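Listico gridded table paper, one wide roll, bought in May after a neighbor swore by it. I had doubts then and I still have a few.

## Covering the table

The pitch is that the grid keeps your kids' drawings, place settings and cutting lines straight. Mine draw wherever they like. We ended up running a plain strip down the middle for the doodling, bottle of milk and all, and leaving the squares for cups.

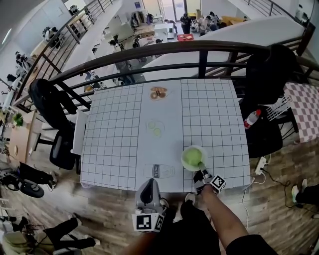 ## Price and the roll itself

I paid 11 dollars. Druddale sells plain white for 5, and if all you want is to keep glue off the table, buy that. "Heavy duty" on the label is generous. Ours tore in 2 places the first Wednesday, both along a fold. The black lines are crisp, I'll give them that, and the squares made it easy to cut a sheet to length.
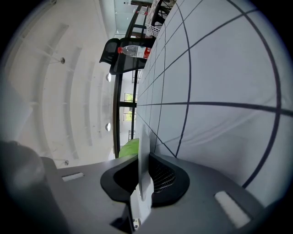 ## Would I buy it again?

Maybe on sale. The Trastano roll is supposed to be thicker but I haven't tried it, and the "no curl" claim on that one sounds like the same talk. Store this stuff standing up or the edges get crushed.

Ruben Leemans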